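Home Basics, Unit 4: Bagging and Sorting Produce
Notes by Liliana Zanetti, room 508

Okay, picking up where we ran out of time. I promised I'd write up the tote bag part, and a couple of you asked about baskets too, so both are in here.

Sort before you bag! I know it feels slow when you just want to get out the door, but two baskets on the counter will save you a lot of digging. I put heavy, hard things in one (potatoes, eggplant, squash) and the stuff that bruises in the other. Pears are the ones I worry about most. I like baskets with holes in the sides – air gets through, and you can rinse them in the sink without a fuss. The Steline ones in our cupboard are fine, and so are the cheap ones from Larico.

Now the tote. Canvas slumps, so open it all the way and push the bottom corners out with your fist before anything goes in. Potatoes first, then peppers and citrus, then bananas on top with the stem end up. If bananas are all you're carrying, just set the bunch in and go. Chips and other snack bags get their own bag or ride on the very top, and at home they go on a shelf, well away from the fruit.

Baskets, totes and produce:

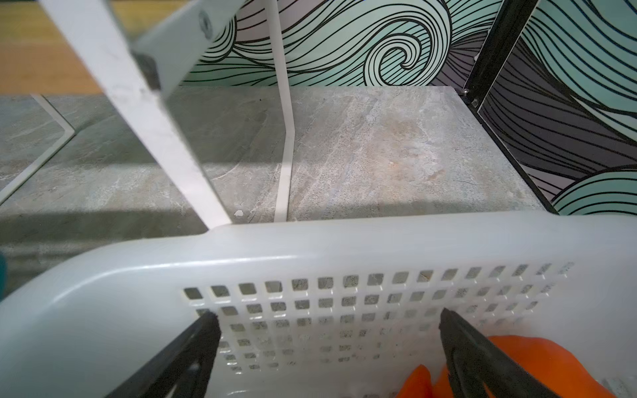
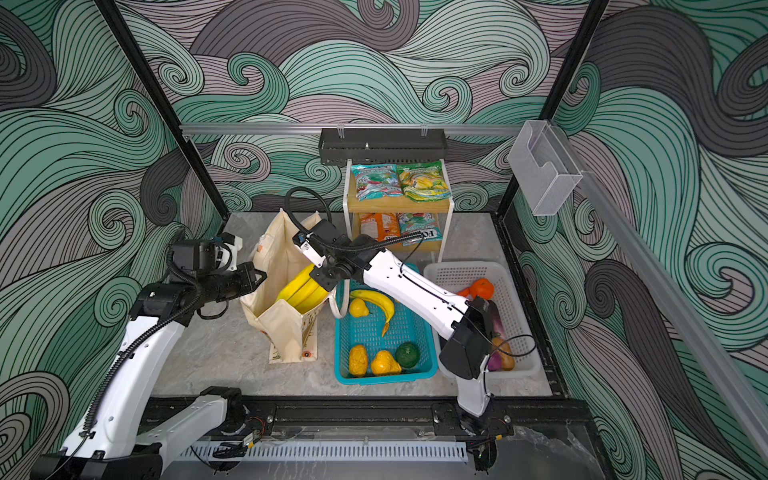
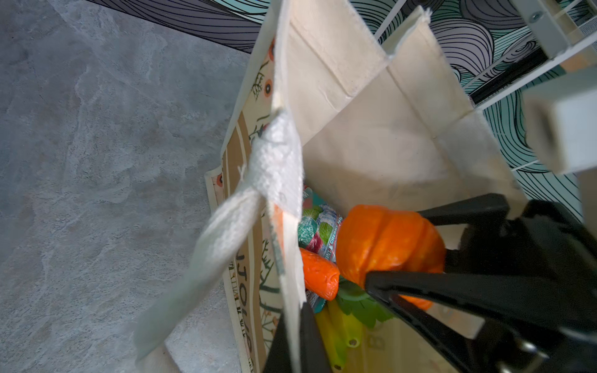 Back to weight for a minute. My limit for one canvas tote is 30 pounds, and I'm being generous – the straps will dig into your shoulder long before the stitching gives up. Split a big load into 2 bags and carry one on each side.

Wash your totes, too. Cold water, inside out, hang to dry. Mine from Masis shrank a little the first time and has been fine ever since.

For next class, bring a tote you already own and read the Rao handout on storing fruit, just the first half. We'll do eggs and bread, and yes, you may bring snacks.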